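Robots on the sorting line: your questions answered

Last updated May 3, 2025

Since the news went round that the Cernbridge site would be getting robots on its sorting line, we've had a lovely big pile of questions, some dropped in the box by the canteen, some asked over a cup of tea, and one written on the back of a delivery note. We've tried to answer all of them as plainly as we can. Where we don't know something yet, we say so.

What is changing, exactly?

The small parts line in Hall 6 takes mixed fittings off a conveyor and puts them into bins, ready for packing. Until now that has been done by hand on every shift. We are bringing in two-armed robots, which the supplier, Torden, sets up and looks after with us, to take on a share of that picking. Goods in, packing, inspection and dispatch carry on as they are.

Will I lose my job?

We know this is the one most of you turned to first. No permanent job at Cernbridge is being cut because of this project. There are 46 people on the sorting and packing teams today, and all 46 posts are in next year's staffing plan. What will change for some of you is what you do in the course of a shift, and we'd be wrong to pretend otherwise. If your role is going to change, you'll have a proper sit-down with your team leader before it happens, with your union rep alongside if you'd like that.

Why the sorting line, when there are heavier jobs about the place?

A fair point, and one that came up more than once. The heavy lifting already has hoists and trolleys, and we're looking at those separately. Sorting is where most of our sore wrists and stiff shoulders come from, going by what people tell the first aid room, and it's also the station people most often ask to be moved off. Standing at a belt doing the same reach all morning is tiring in a way that's hard to explain to anyone who hasn't done it!

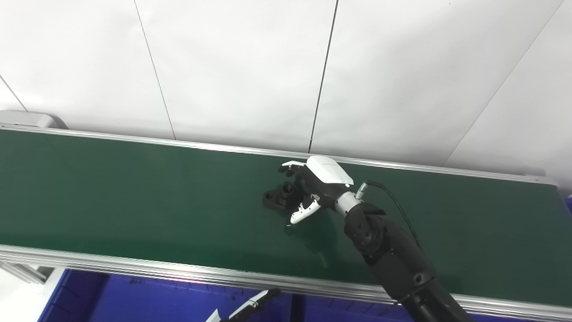
Can they really manage our awkward parts?

Some of them, and we'd like to be straight with you about the rest. Plain round pieces were never much of a worry, but our catalogue is full of things with bits sticking up, and those need a bit of thought about where to take hold. The little black piece with the two posts, sitting on the green belt under the robot's hand, is a good case: there's a flat base and a pair of uprights, and a person picks it up without a second's thought, while a machine has to be taught where its thumb and fingers should go. Anything very thin, oily or tangled will stay with people for the time being, and we've no date in mind for changing that.

Who teaches them?

You do, or at any rate those of you who'd like to. Leandro Bustamante, who many of you know from his years on the late shift, is now our line trainer, and he'll be showing people how to guide the robot through a new part and how to tell when it needs another go. The course is 16 hours, spread over paid working time, and you don't need any computer background whatsoever. Places are offered to the sorting team first and then to everyone else.
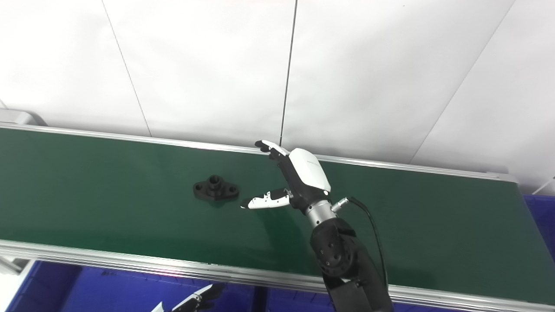
People who finish the course move up to the line technician grade, with the pay that goes with it. If you try it and find it isn't for you, you can go back to your old duties and there will be no fuss made about it.

What happens when it drops something or gets stuck?

Press the amber button at the station and the line supervisor will come over. Please don't reach in to rescue a part while the arms are moving, however tempting it is (and we do know how tempting it is). Dropped parts go to inspection in the usual way. A stoppage on the robot's side doesn't count against anybody's shift figures.

Will the belt be made to run faster?

No. The belt speed stays as agreed, and any change would have to go through the same talks with the union as it always has.

Are we being watched?

The robots have cameras so that they can find the parts. The pictures are used for teaching and for looking into faults. They are not used for timekeeping, breaks or anything to do with discipline, and that's written into the site agreement, which you can read in the Holroyd Room or ask for at reception.

Will other sites get them too?

Hollona has asked to come and have a look in May. Nothing has been decided there, and colleagues at Hollona will be told first if it is.

How do I ask something that isn't here?

Pop a note in the canteen box, catch Leandro at the line, or ring extension 200. We'll add new answers to this page as they come in.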